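Gunhild Riis looks after the fruit-sorting cell at Geltthorpe, and most of her time goes to the fingers. "I check alignment every 1000 picks," she says. "If one tip sits high, the part rolls."

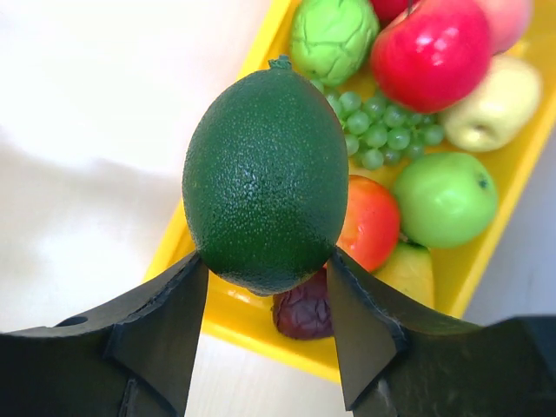 Wear is her main measure of finger life. The cut edges on the black fingers have gone slightly lighter, and Riis accepts that — she replaces a pair when the grip drifts. A lime held near its lower end is her usual check. "Low grip, upright fruit. If it leans, I re-zero." The present pair has done 3074 picks. She expects to change it at 4000.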